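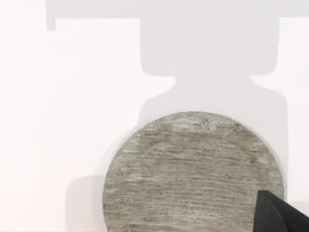

Wrist view in the simulator, with one finger at the rim of the gray disc.

Before you run anything on the real arm at home, build the table in simulation and check every camera there. My layout is for a two-arm bench, and the project folder is called Idano.

1. Make the tabletop plain white and lock its height. Save the file.
2. Load the objects one at a time. Let each one settle for 50 steps before you add the next.
3. Turn shadows on. The arms throw big ones, and your detector has to cope with them.
4. Open the overhead view and jog the first arm over the table with the fingers empty.
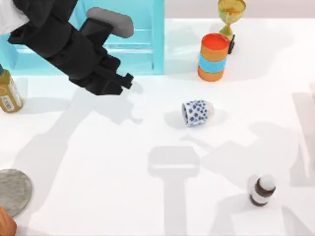
Gripper near the blue shelf, patterned cup on its side.

If a cup is lying down, decide now whether the task starts that way. I keep both versions – upright and tipped – and run 20 trials of each. Write the seed next to the result. Mine for this layout is 1058.

Next, check the second wrist camera. Lower the wrist until the wall and the tabletop are both in view, then save that pose as "home". 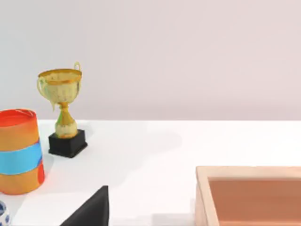

Annatjie Nkuna sent me a fix for the finger friction: set it on the pads only and leave the rest of the finger at the default. Reload the scene after you change it, or the old value stays in memory.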